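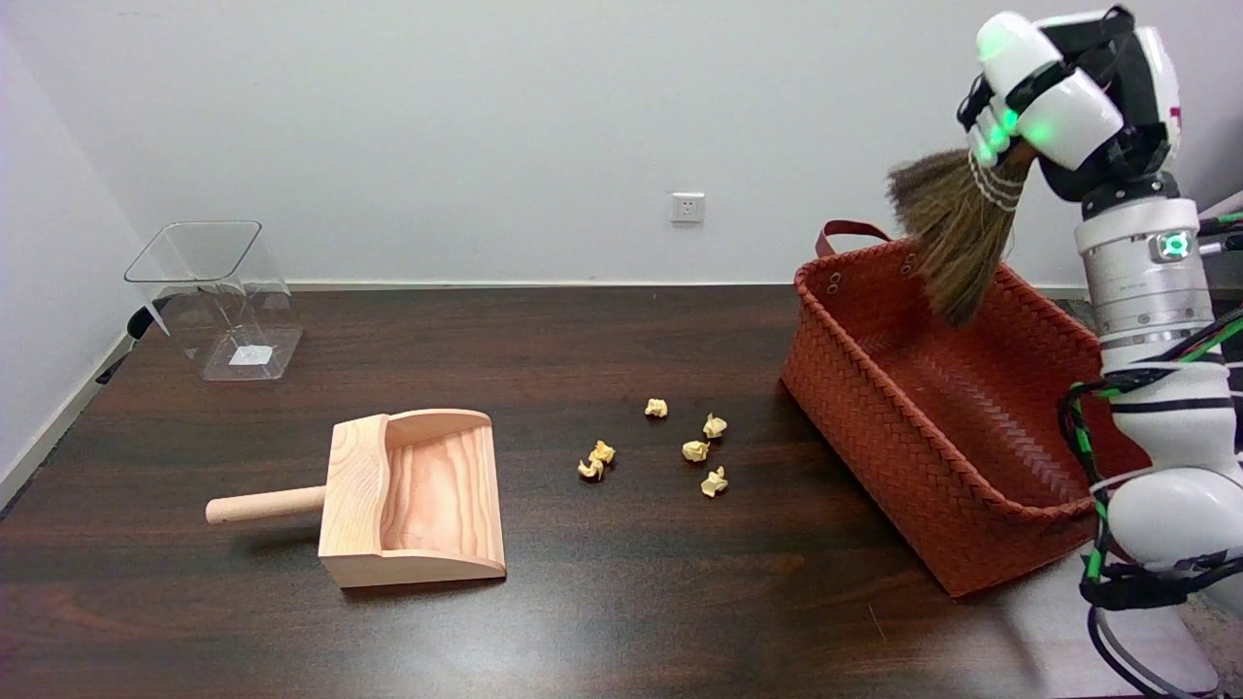 Wooden dustpan and clear bin on the table

Moving a mail server off a shared host, part two

12 Jul 2021

Part one ended with the DNS records written out and nothing switched over. I left it there for longer than planned. The old host, Drostari, sent a renewal notice for the shared plan, and that settled the schedule.

For anyone starting here: I run mail for one domain, with five mailboxes. Two belong to family, one is mine, one collects invoices, and one exists only to receive server alerts. The load is trivial. The old setup worked for years, but the host limited outgoing mail to 95 messages an hour across every account on the plan, and a single newsletter to the hiking club would hit the limit and hold everything else in the queue.

The new machine is a small virtual server from Piltisach. I named it montoya, after the street I lived on when I registered the domain. It runs Debian, Postfix for SMTP, Dovecot for IMAP, and Rspamd for filtering. I considered one of the all-in-one mail packages and decided against it. They install quickly, but when an upgrade breaks you have to learn all the parts anyway, at a bad time.

Lowering the TTL

The MX record had a TTL of one day. I dropped it to five minutes two days before the move. Do this early. If you lower the TTL an hour before the switch, resolvers that cached the old value will keep it for the rest of the day. I also lowered it on the A record for the mail hostname, which I forgot the last time I did this.

Copying the mailboxes

I used imapsync, one mailbox at a time, with both servers live. The first pass took most of an evening. My own mailbox was the slow one — old lists, never pruned. Later passes only pick up changes and finish in a few minutes.

Two things went wrong. The old server used INBOX. as a folder prefix and the new one does not, so the first dry run wanted to create a second tree of folders under the inbox. The automap option handled the special folders, and a prefix setting fixed the rest. The second problem was a set of messages with malformed headers, all from one scanner at an office I left long ago. The new server rejected them. I saved them to a local mbox file and moved on.
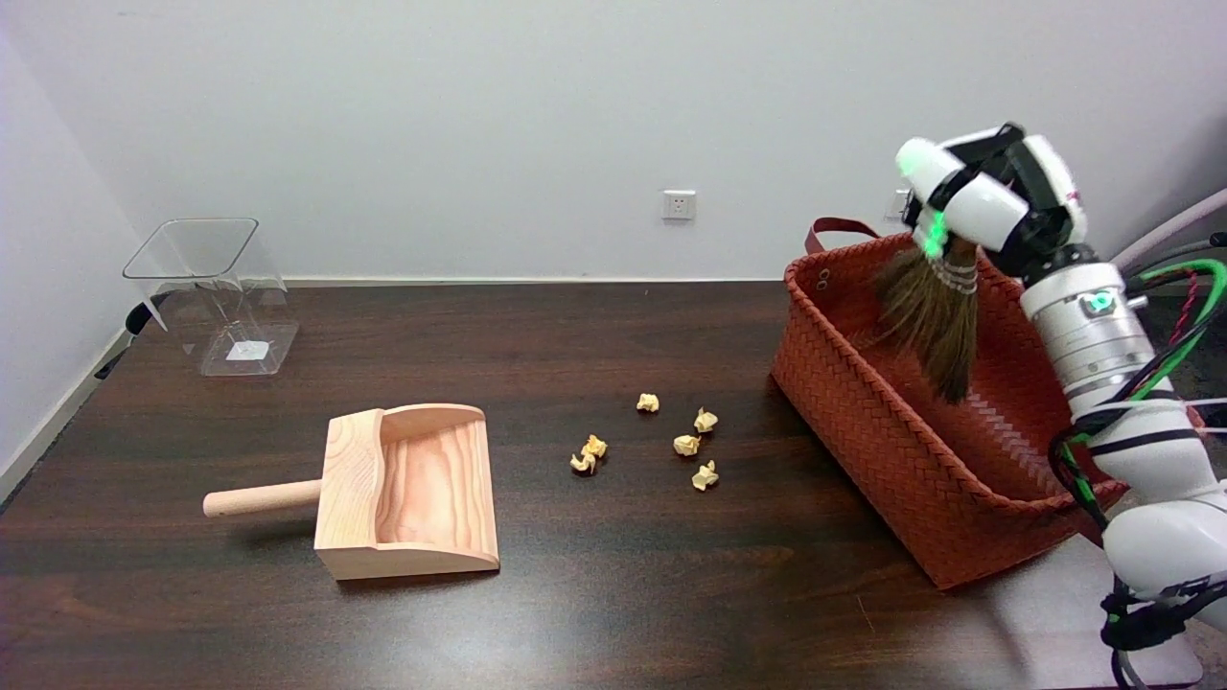 Yolanda Mosquera

Reverse DNS and the rest

Set the PTR record before sending anything. Piltisach lets you edit it in the control panel, under networking, two menus deeper than it should be. The name in the PTR has to resolve back to the same address, and it should match what Postfix announces in its greeting. Large providers check this. If it is missing, your mail is likely to be deferred or put in spam, and the bounce text will rarely say why.

SPF was one line. During the overlap I listed both servers, then removed the old one. For DKIM I generated a new key with Rspamd and used a new selector, so signatures on mail already in transit from the old host could still be verified. DMARC is at p=none for now. I will read the reports until the end of August and then move it to quarantine.

The switch

I changed the MX on a quiet evening and watched the logs on both sides. The first message to reach the new server was spam, and Rspamd scored it correctly. Mail continued to arrive at the old host through the next morning, well past the TTL. Some senders ignore it. I kept running imapsync until the old inboxes stayed empty for a full day.

The phones were the tedious part. Two of them had the old hostname saved as the server name, and the mail app would not let me edit it without deleting the account and adding it again. If you are still on a shared host, point your clients at a name under your own domain now.

Backups go to a Truvo storage box every night with restic, encrypted. I have restored one mailbox from it as a test, into a scratch account, and the message counts matched.

Still on the list: full text search in Dovecot, a proper alert for certificate expiry, and the sieve rules, which I have been retyping by hand from the old web panel as it has no export button.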